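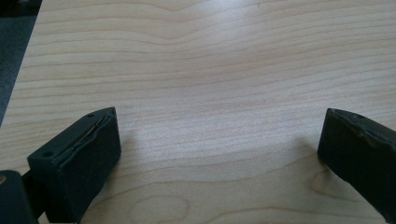 Gripper pads above a bare tabletop. Both show wear along the top edges.

The Vilthorpe draft: thirty-one clauses and one of them about pads

The second draft of the Vilthorpe practice guide for hand-held grippers went out to member labs in July, and it has grown. The first version had 12 pages and a polite tone. The new one has 31 clauses, a sign-off sheet, and a habit of using the word "shall" where the first draft said "should." Comments are open until the fall meeting. I have read it twice and I would like to be more enthusiastic than I am.

Let me start with what it gets right. Labs that record demonstrations with hand-held grippers have been working to house rules for years, and most house rules were written by whoever happened to be free that week. When two labs pool their recordings, the differences come out. One starts with the fingers open, another with them closed. One throws away a failed grasp and another keeps it with a label. Clause 6 says that every recording starts with the fingers fully open and the surface between them clear, and clause 7 says failed grasps stay in. Good. I would sign both tomorrow.

Then we get to clause 14, "Condition of contact surfaces." It says in full that pads "shall be in good condition and free of significant wear." That's it. There is no definition of significant and no suggestion of who decides. A pad with a ragged seam along its top edge and a flat, sound gripping face could pass or fail depending on who is holding the clipboard. My own view is that the gripping face matters far more than the top edge, but I can't find that view in the draft, or the opposite one either.

Compare this with clause 22, which spends most of a page on how recording folders should be named. I understand why. Folder names are easy to write rules about, and a script can check them. Pads are rubbery, they get handled all day, and somebody has to look at them. Guides like this one tend to be strict in the places where strictness is cheap.

Samness ran the draft against its own archive in the spring and sent around a short note. Out of 876 recordings, every one could be made to comply with clause 22 by renaming. For clause 14 they had no way to answer at all. Nothing in the archive said when the pads had last been changed. Their note recommends adopting the guide anyway. I read that part several times and still don't follow it.

What would a usable clause look like? I'd want a pad change logged with the date and the serial number of the tool. I'd want a reference photo of both pads taken at the start of each session, under the same light, with nothing between the fingers. And I'd want a plain rule on the gripping face: if there is a tear, lifted edge or hard shiny patch on the part that touches the object, the pad comes off. Damage anywhere else gets noted and the session goes ahead. You can argue with any of that, and I hope people do, but at least there would be something to argue with.

The other clause that bothers me is 19, on where to take hold of an object. The draft says the operator "shall grasp at the most stable location." Stable for whom? A container with a wide upper body and a narrower base gives you a choice. You can close on the base, tuck the fingers up under the overhang and let the shape help, or you can go for the wide part and depend on friction. People do the first without thinking when they have the room. Put a rack on both sides and the approach gets tighter, and a rule written for an object alone on a bench has little to say about it.

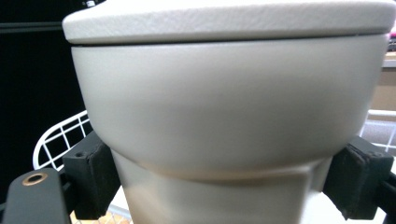 A reader at a lab trying out the draft thinks I'm asking too much of it. The guide was never supposed to tell operators how to pick things up, the message runs, and if clause 19 got specific it would wreck the recordings. "We want variety. If all our people grab the same spot because a document told them to, what have we collected?" The same reader would cut clause 19 entirely, keep clause 14 vague for another year, and let each lab report what it sees.

I agree with the first half of that. A rule on grasp location that nobody can apply the same way twice does no good, and one that everybody applies the same way might do harm. Cut it. Or replace it with a duty to write down what was grasped and where, which costs an operator a few seconds and tells the next lab something.

On clause 14 I'm not persuaded. "Let each lab report what it sees" is what we have now, and the Samness archive shows where it leads. Okoth already asks its operators for pad photos, four per session, and by its own account the main complaint has been about storage. Bellell tried a wear score from one to five and dropped it when two operators kept giving the same pad different scores. I take that as a warning against scores. I don't take it as an argument against looking.

There is also the question of who checks. The sign-off sheet has six boxes and all six are ticked by the person who did the recording. The draft calls this "verification." A second pair of eyes on even one box would make the word less of a stretch, and the pad box is the one I'd pick.

Comments go in through the usual form, one per clause, and the form closes at noon on the last day. If you only have time for one, please make it 14. If you disagree with me about the top edge, send that too, preferably with a photo of the pads you have in mind.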